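4. Preparing and running an annual remembrance service

This section applies to groups that have completed registration under Section 3 and hold an active page in the Plakaneo memorial register. It covers the listing of names, the order of service and the printed material handed to those attending. Overseas services are dealt with in Section 6.

4.1 Before you begin

You will need the following:

Your group's register number and the password issued to the coordinator.
Written consent from the next of kin for every person to be named aloud.
The service record of each person, or a letter from the family where the record is incomplete.
The name of the officiant and of a deputy.

Note: Persons listed as missing are entered in the same roll as those known to have died. The register does not keep a separate roll, and the words "presumed dead" must not be added to an entry by a local group.

4.2 Entering the roll of names

1. Sign in and open the page headed Service Roll.

2. Select the branch of service, then enter the surname, forenames and rank as they stand in the service record. Do not shorten forenames. A family name or nickname may be placed in the field marked Known As.

3. Enter the date and place of death or loss. Where only the month is known, enter the month and leave the day blank.

4. Ask a second member to read the entry against the record, letter by letter. Both members must initial the entry.

5. Repeat until the roll is complete, then select Close Roll. A closed roll can be reopened only by the regional office at Soriano.

Caution: Closing the roll sends a notice to every family listed. Do not close it until all spellings have been agreed. Complaints about misspelt names are handled by the registrar, Maricel Policarpio, and a correction made after closing may not reach the printed sheet in time.

4.3 Setting the order of service

6. Choose the short or the full form. The short form is recommended where the roll holds fewer than 43 names.

7. Place the reading of names before the silence. If a wreath or flowers are to be laid by a relative, enter the relative's name in the field marked Tribute and confirm with the family whether they wish to be announced.

8. Allow 3 minutes for the laying of tributes. Where several families take part, they should come forward together.

9. Flags are to be in place before the first guests are seated. At an outdoor service, follow the wind limits given in Appendix B. The Winder pattern of stand must be weighted on soft ground.

Note: A reader who has lost a relative named on the roll should be offered the choice of reading that name or having it read by another.

4.4 Printing and finishing the service sheet

10. Download the sheet from the Taltik template page. Print one copy and check it against the closed roll before printing the remainder.

11. Print no more than 200 copies without the agreement of the regional office. Groups using the hall at Soriano should note that it seats 58, and that others may stand at the rear.

12. Trim the sheets to size, fold once and keep them flat until the day.

13. Set aside one sheet for each family unable to attend and post it within the week following the service.

Caution: Spoiled sheets carry personal details and must be shredded.

4.5 After the service

14. Return to the Service Roll and select Record Held. Add the hour at which the service began and the name of the officiant.

15. Send one service sheet to the archive, marked for the attention of Jericho Estrella. Photographs of families may be included only with their permission. 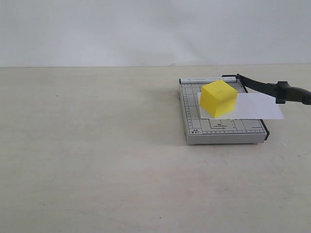 16. Review the consent forms each December. Consent remains valid until it is withdrawn in writing, but contact details must be confirmed every year before the roll for the next service is opened.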